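2018-06-23

Up to the office again, because Anselmo Ayala has decided the headset will be the making of us and I have decided to keep my lunch hour. We split the difference, in that he got the headset and I got to stand there.

The strap is the trouble. It fits a head that belongs to neither of us. He tightened it, then loosened it, then blamed the haircut he had in February. The Zonel people say it takes 2 minutes to adjust. The Zonel people have not met Anselmo. I read him the instructions out loud, all 4 steps, and he told me he preferred to go by feel.

Lights too bright as usual. I've asked Giraldo for dimmer tubes and was told there's a form. I filled in the form. There is another form.

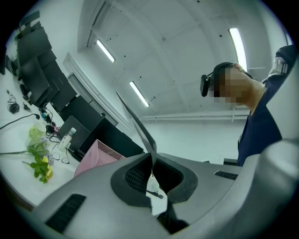 Should the strap go above the ears or over them? Above, high on the back of the head, and snug before you touch anything in front.

I wrote that on a sticky note and put it in the box, where he'll find it when he's done going by feel. Ate my sandwich at 10 past two. Egg, warm, regrettable. Must call Beltska about the invoice tomorrow and be nice about it.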